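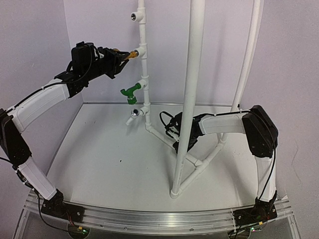
손목 케이블을 몇 번이나 갈아 봤는데 매번 팔꿈치에서 먼저 씹히더라, 여유를 더 줘야 하느냐 덜 줘야 하느냐. Oltham 작업실에서 이 질문이 올라왔을 때 저희도 무척 반가웠습니다. Pasinum 양팔 셀을 쓰면서 제일 재미있는 부분이 바로 배선이거든요!

## Pasinum 양팔 셀

Plaretti가 만드는 탁상형 작업 셀입니다. 앞쪽 알루미늄 레일에 팔 두 대를 얹고, 삼면에 벽을 세운 흰 작업면 위에서 배관 과제를 돌립니다. PVC 배관에 티를 끼우고 색색의 수도꼭지를 다는 구성은 저희가 특히 아끼는 조합이에요. 초록색, 흰색, 주황빛 노란색이 한눈에 구분되니 과제를 짜기도 편합니다.

### 설치

1. 레일을 작업면 앞쪽에 고정합니다. 나사는 한쪽을 끝까지 조이지 말고 양쪽을 번갈아 조이세요.
2. 베이스를 레일 양 끝 가까이에 올리고 손으로 흔들어 봅니다. 덜컥거리면 다시 풀어서 맞춥니다.
3. 전원을 넣고 양쪽 홀더에 초록 불이 들어오는지 봅니다. 한쪽만 켜지면 커넥터부터 뺐다 꽂아 보세요.
4. 배관 프레임은 마지막에 들입니다. 두 팔을 느린 속도로 한 바퀴 돌려 굵은 기둥에 닿는 자세가 없는지 확인합니다.

### 케이블 여유

처음 질문에 답하자면, 손목 쪽은 넉넉하게, 팔꿈치 쪽은 짧게 잡는 편이 좋습니다. 손목을 양 끝까지 돌려도 고리가 팽팽해지지 않는 길이를 먼저 찾고, 그다음 위쪽 링크에 타이로 묶습니다. 타이는 케이블이 살짝 미끄러질 만큼만 조이세요. 꽉 묶으면 바로 옆에서 피복이 꺾입니다. 팔꿈치를 넘어가는 구간은 완전히 굽힌 자세에서 길이를 재면 딱 맞아요.

### 손보는 주기

| 항목 | 주기 |
|---|---|
| 그리퍼 손가락 닦기, 나사 확인 | 50회 |
| 손목 케이블과 타이 점검 | 1,000회 |
| 레일 나사 다시 조이기 | 8주 |

토요일 오전에 몰아서 하면 커피 한 잔이 식기 전에 끝납니다. 손가락 끝은 마른 천으로만 닦으세요. 알코올을 쓰면 Dinu 패드의 접착면이 들뜹니다.

### 수도꼭지를 자꾸 놓칠 때

힘을 올리기 전에 손가락 정렬부터 보세요. 그리퍼를 닫고 끝이 어긋나 있으면 영점을 다시 잡습니다. 그래도 미끄러지면 패드를 교체하고, 티의 높이와 출구 방향이 저장해 둔 위치와 같은지 확인합니다. 배관은 손으로 끼우는 것이라 조금씩 돌아가기 쉽습니다. 저희는 티마다 연필로 맞춤선을 그어 두는데, 이 작은 선 하나가 정말 큰 도움이 돼요!

### 교체 부품

- Dinu 손가락 패드(좌우 한 쌍)
- 손목 케이블, 타이 포함
- 레일 나사 묶음
- 홀더용 커넥터

손목 케이블은 설명서 23쪽의 순서대로 교체하면 됩니다. 분리하기 전에 전원을 끄고 팔을 받쳐 두세요.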